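Okay, table thread. I have spent most of this fall looking for one really long table for our place in Kurkley, I have learned far too much, and I want to share all of it!

First thing, measure the room with the chairs pulled OUT. I taped the outline on the floor and sat in it with a bowl of soup. Felt silly, saved me from buying a table that would've blocked the back door every time someone sat down.

Leave three feet between the table edge and the wall if people need to get past. You can squeeze it to two and a half on the side where you only sit. I went with less at our last apartment and had a bruise on my hip for a year.

Floors matter so much more than I thought. On a wooden floor every leg is a potential scratch, and old boards are never level. Buy legs with screw-in feet, the kind you can turn by hand. Felt pads are great too, but check them every few months, because they pick up grit and then you're basically sanding.
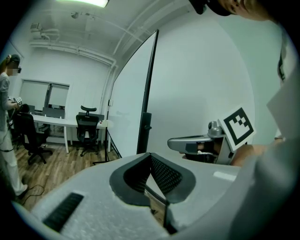 Wooden floor down there, gripper up close.

Also on floors: carry a marble when you go look at a rental. I love this trick. Put it down in the middle and see where it heads. Ours goes straight for the radiator, so that's the end of the table that gets the thickest feet.

Now for legs, my favorite part! Four legs at the corners look tidy, but on a long table the middle starts to sag unless the top is thick. What you want is something stiff running lengthwise underneath. Ask about it before you ask about the color.

A bar low down between the legs helps with wobble. The catch is that it's exactly where feet want to go. Tall people will complain. Short people (me) will use it as a footrest and be very happy. 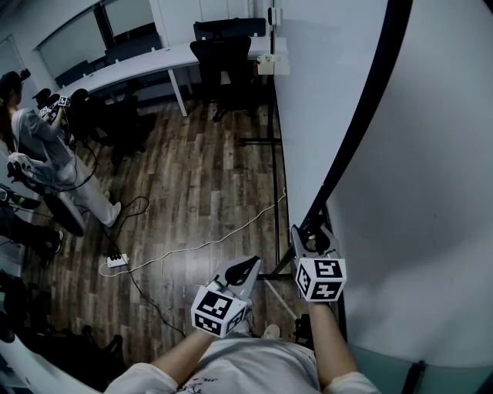 Long white tabletop, black metal leg, black crossbar near the floor.

White tops get a bad rap and I think it's unfair. Yes, you see every crumb. You also see every crumb so you wipe it up! Our old dark one looked clean all the time and was sticky all the time.

The one real enemy is turmeric. Put a mat down. I mean it.

Where I looked, in case it helps: Farus had the nicest edges, softly rounded, but nothing over 7 feet. Evangelista had a gorgeous one for $657 and I walked around it for ages. Then I found a used one out in Detero, longer, one corner a little chewed up, $58. Fifty-eight dollars!! I had to sit down (at the table).

Getting it home was its own adventure. Legs off, top on its long edge, blankets, two straps. Take a photo of the bolts before you undo them - there were two lengths in mine and they go in different holes.

We've had 5 dinners on it so far. People spread out, somebody does a puzzle at the far end, the bread never makes it all the way down. I love it so much.

Next up is chairs. I know nothing about chairs. If you have opinions on benches versus chairs, please send them, I'm especially curious whether anyone's back has survived a whole evening on a bench.

18 November 2022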